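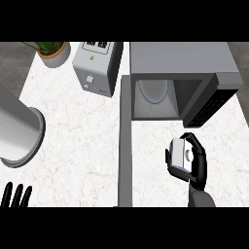
A note from Ostcombe on the article's discussion page objects that the term "planner" is used too loosely, as the package hands most of the timing to the controller and only picks the order of the moves.

Lorente is a software package for planning and controlling two-armed robots with jointed hands. It was written at Istdale and is mainly used in simulated kitchens, where a task can be run many times over before any real machine is switched on.

The software has two layers. The upper layer plans at 5 steps a second and chooses a goal for each hand. The lower layer runs at 500 steps a second and turns those goals into joint movements - it also stops an arm if the expected contact force is passed.

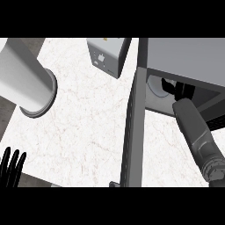 Reaching into a confined space is handled by a separate routine, called Bokham. It checks the whole forearm against nearby surfaces as well as the fingers, and rejects any path that leaves too little room to pull back out. The idle arm is held in a fixed pose during this check.

The standard test set has 168 tasks, and a full run takes roughly 900 minutes on one computer. Results are stored with the starting position of every object, so a failed attempt can be played again from the same point. Support for moving bases was added in a later release and is still marked as unfinished.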